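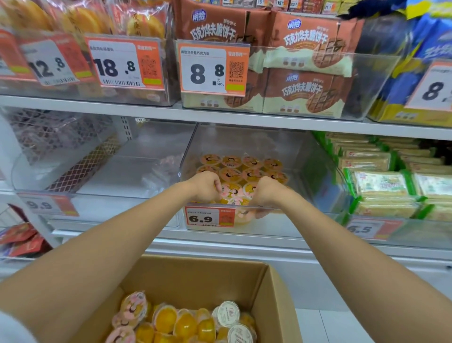 Rink notes: ice plant and schedule changes for September

The Lapointe rink reopens with a new brine pump and a revised slab temperature schedule. Skaters will see two changes, one to ice hardness and one to the gaps between sessions.

The old pump ran at a single speed. The replacement, a Velturlow unit, varies its speed according to the return temperature of the brine. When the building is quiet overnight it slows down, and it comes back up before the first morning group. Mehwish Bugti, who runs the plant, has set the slab slightly colder for hockey and slightly warmer for figure skating and public sessions. A slab takes time to change temperature, so the schedule now groups sessions by type wherever possible. Youth hockey and adult league games run back to back in the evening. Figure skating keeps the early block.

Each resurfacing slot is now 30 minutes when the ice changes over between hockey and figure skating. Resurfacing between two hockey sessions stays as it was. Please keep the bench doors closed until the machine is off the ice and the end gates are latched. Teams that step on early leave cuts in water that has not set, and the ruts stay there until the next flood.

The pump cost $2599 after the trade-in on the old unit. Installation was done by our own staff over 2 nights, with Tshepo Shabalala handling the wiring. A further $2000 has been set aside for the dehumidifier, which is the more likely cause of the fog at the north end during warm spells. That work is not scheduled yet.

League players should note the following.

Skate sharpening: colder ice is harder, and a hollow that felt right last season may bite less. Stela Filip at the sharpening counter suggests going one step deeper if you are losing your edge in tight turns – but try a full session first. Goalies mostly will not need a change.

Pucks: game pucks go back in the freezer after each period. Warm-up pucks do not need to be frozen.

Locker rooms: assignments are posted on the lobby screen one hour before the game. The Triltura scheduling page shows ice times only, and it does not carry locker room numbers.

Slab and air readings will be logged at each resurfacing and posted beside the scorekeeper's window. Reports of soft spots should go to Mehwish with the session time and the nearest face-off dot.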